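Glove station at Kindham back in use after strap and cable work

The folding station at Kindham was out of use for part of March while we sorted out the hand controllers. It is running again, and anyone booked on it should read the notes below before their next session.

The trouble began with drift. Towards the end of a long session the left hand would read slightly off from where the operator was holding it, and folds that looked fine on the table came out skewed in the recording. Xinyi Pan went back through 323 recordings and found the same shift in most of the later ones. The controller had been creeping on the back of the glove as the strap worked loose.

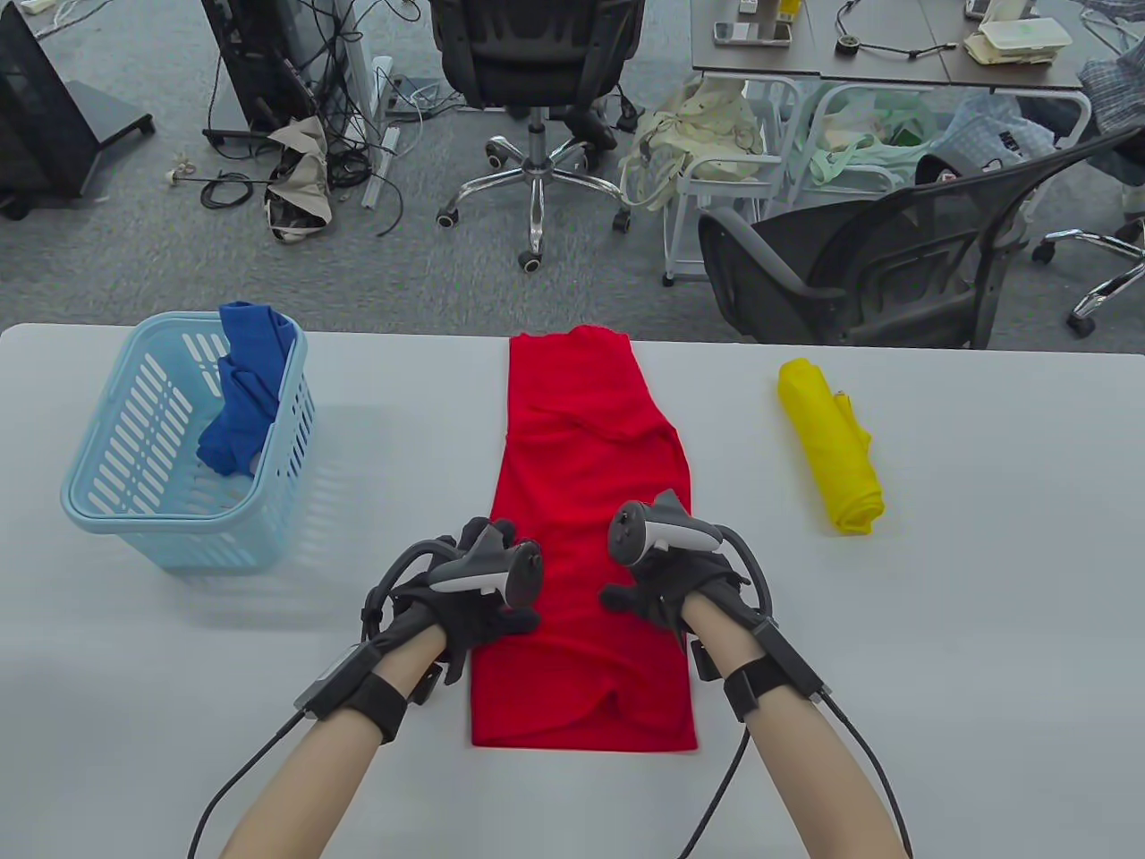

Zübeyde Ateş
Station technician, Kindham

We have replaced the straps on both gloves and moved the wrist trackers so that they sit square on the wrist. The cables now leave the glove with a loop at the wrist before they run back. The old ones had no slack, and every reach across the table pulled at the connector. Beat Egger re-made two of the plugs while the gloves were in pieces.

For the checks we kept to cloths, as they need both hands pressing and smoothing at once — a red one for the long fold, a yellow one for rolling, and a blue one to go in and out of the basket. Faraji Mfaume did eight full rounds and the offset stayed under 6 mm throughout.

Before you start, put the gloves on first and tighten the controller straps afterwards, with your hand flat on the table. Check that both wrist modules are snug. Then run the short calibration from the Pruvex menu and wait for it to finish before touching any cloth.

If the left hand drifts again, stop and write the recording number in the station log. Please don't re-tighten halfway through a recording. Spare straps are in the drawer marked 645, and Qiuyue Liang has the key.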